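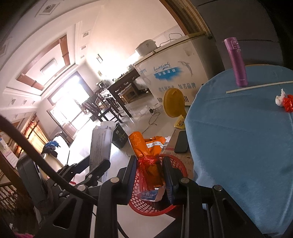 February, morning, first coffee

Dining room day! I have been looking forward to this one since we finished the back bedroom. Entry is for me mostly, but anyone on the Lovis house job should read the part about the freezer before moving anything.

Started with the red mesh basket, as it was the easiest thing to finish in one go. It had the orange bag with the white flower outline and the red netting tie, plus the blue and white packet tucked in at the bottom. I love these baskets. You can see what's in them from across the room, they don't hold crumbs, and they rinse clean in the sink in no time. Decision: the basket stays as the "open goods" basket, one layer deep, nothing under anything else. The packet went to the front so it gets used first. The white paper box gets a place on the shelf, upright, printed side out.

Plant in the small black bin: leave it alone. Turn it a little each week and don't let anybody stack boxes against it.

Round table next. Light blue cloth, and what a difference a cloth makes to a room like this, with the dark chairs and all the white appliances! It had collected the usual things: purple water bottle, the long white stick, a crumpled tissue, the red plastic bag, the phone on its cardboard box. My rule for round tables is that they need a landing tray or they turn into the landing tray. I have a shallow oval one from Barnden that I want to try here, big enough for a bottle and a phone and too small for a shopping bag, so the bag has to be dealt with. Tissue in the trash, stick to the hall until we hear where it belongs. (Ask. Don't guess. I guessed about a curtain rod at the Dvořáček place and we all remember how that went.)

Shook the cloth out on the step. It wants a proper wash, cool, on its own.

10:40

Freezer. White chest type, blue label with the dolphin on it, which I am very fond of. I don't read Chinese so I copied the characters off the label into the back of this book to get them translated properly, in case there's anything about clearance or defrosting.

PLEASE NOTE: the rice cooker lives on the lid. Every time somebody wants something from the freezer the cooker has to be lifted off, and the cord comes along with it. I tried it the way a person would on a busy evening, one hand, and it's a nuisance. The cooker needs its own stand. A low trolley would do it, deep enough to take the cooker with the lid up and a bag of rice underneath. Budget for the whole room is 3000 and the trolley should hardly dent it.

Do not drag the freezer. Tiled floor, and I don't want scratches.

Then the floor in front of it. The yellow fan and the power strip share the same patch of tile and the cable was in a real tangle. Undid it by hand, which took 16 minutes (I timed it, I was curious) and was oddly enjoyable. Plan is to get the strip off the floor and up on the wall, short ties on the slack, and leave the fan free to move, as it wants to follow people around the room in summer. Measured the wall run from the corner to where the trolley would stand: 117 cm. Good, that leaves more choice of trolley than I feared.

The fan grille came up beautifully with a soft brush and warm soapy water. Such a cheerful yellow. It should be on show.

After lunch

Dark dining table and its two chairs. Cleared the small things into a bowl for sorting, wiped down, dried straight away. The wood is lovely and the room should be arranged so you notice it. The strong light through the glass doorway does half the work already! Tried one chair turned toward the doors and sat there with a sandwich, purely for research.

Blue cloth on the white chair: folded, left on the seat with a note. Orange curtain: keep, keep, keep. It warms up that whole side. I'd like to take it down and press it, and maybe try a tieback so it hangs clear of the window. Framed poster stays where it is, just needs the glass wiped. Lattice railing has dust in every single corner of every single gap. Paintbrush, dry, then a barely damp cloth. Did seven gaps and stopped, will bring the wider brush.

For next time:
trolley, check depth with cooker lid open
wall clips for the power strip
oval tray
wider brush for the lattice
cool wash for the table cloth
ask about the white stick
return the label maker to the Cirano box, it's still in my bag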